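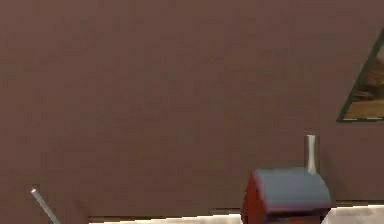
4. Setting up online play on the Ledon console

Read this section before you connect the console to the internet for the first time. If you only play offline, you can skip to section 5 and come back later.

Before you start

You will need:
– the console, connected to a television and switched on
– the name and password of your home network, or a network cable
– an email address you can open while you set up the account
– a payment card, if you intend to buy a Hedlund Pass

A free account lets you download updates, use the shop and back up one saved game per title. Playing against other people online needs a Hedlund Pass, sold for 30 or 60 days. Both lengths give the same features.

4.1 Connecting to your network

1. From the home menu, choose Settings, then Network.
2. Choose Wireless or Cable. If you choose Cable, plug it in at both ends first.
3. For a wireless connection, pick your network from the list and enter the password. Capital letters matter.
4. Choose Test Connection and wait for the result.
5. If the test passes, press the round button to save the settings.

Note: If your network does not appear, choose Search Again. Networks with a hidden name have to be typed in by hand under Other Network.

If the test fails with code 139, the console has reached your router but not the internet. Switch the router off, leave it for 60 seconds, switch it back on and repeat step 4. If you still see the code, contact your internet provider before you contact us.

4.2 Creating your account

1. From the home menu, choose Account, then Create New.
2. Enter your date of birth. You cannot change this afterwards.
3. Enter your email address and a password.
4. Open the message we send you and type the code from it into the console. The code runs out after 30 minutes.
5. Choose a player name. Other players will see it.

Player names can be changed once free of charge. Names that are already taken are shown in red, and you will be offered alternatives.

Caution: Do not create a second account if the email is slow to arrive. Check your junk folder, then choose Send Again. Games bought on one account cannot be moved to another.

4.3 Adding a Hedlund Pass

1. Sign in and open the shop.
2. Choose Hedlund Pass, then the length you want.
3. Pay by card, or choose Redeem Code if you bought a printed voucher.
4. Check the end date on the confirmation screen.

A pass bought by card renews itself. To stop this, go to Account, then Passes, and switch off Automatic Renewal. You keep the days you have already paid for. Voucher passes do not renew.

One pass covers every account on the console it was bought on, provided that console is set as your home console. On any other console it covers only the account that bought it. You can have up to 2 consoles registered at a time.

4.4 Joining a first match

The racing game Stitilville comes installed on the console and is a good way to check that everything works.

1. Start the game and choose Online.
2. Choose Quick Match. Leave the region set to Automatic.
3. Wait in the lobby until the race begins.

If you wait in the lobby for a long time, back out and try again with Region set to Any. Races may then be less smooth – cars can appear to jump forward – but you should find opponents sooner.

4.5 Voice chat

Voice chat is off on new accounts. To use it, plug a Sokix headset into the controller and choose Settings, Sound, Voice Chat, On. Other makes of headset may work for listening only.

Caution: Turn the headset volume down before you join a lobby. The console does not limit the volume of other players' microphones.

To mute one player, highlight their name in the lobby list and press the square button. Muted players are not told. The setting is kept until you change it.

4.6 Child accounts

Accounts for under-16s must be linked to an adult account. Online play and voice chat stay locked until the adult allows each one under Account, then Family. Spending is set to zero by default and has to be raised separately.

Section text by Hjørdis Magnusson, checked by Åsmund Brekke. Last revised 2 May 2018.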